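Brostow wrist-view liquids set: README

Hello, and thanks for downloading! I put this set together at our bench in Staltthorpe, and most of the emails I get are about what to buy, so this file is mainly a shopping list with my grumbles attached.

I budgeted for 8 spare pairs of finger pads and got through 5 by June. Gautier sell them in packs of 20, and I'd just get the pack (the postage on small orders is daft!). 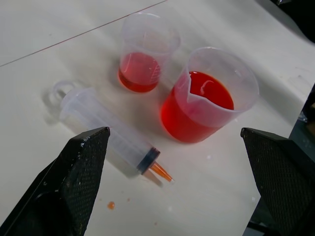

Consumables

Two clear plastic beakers, one bigger than the other, and a large syringe with a thumb ring. Buy more syringes than you think you need. The red liquid is easy to pick out on a white table, but it drips, so put paper towels in the budget too – I forgot them completely.

Arm and table

The arm is on hire from Wornon, paid monthly. I'd do that again for a first go, and keep the money for a decent table top, as white ones scuff quickly.

Still to sort

Quote for a second wrist camera. A drip tray. Storage for the next 100 runs, which I'll probably price up on Sunday.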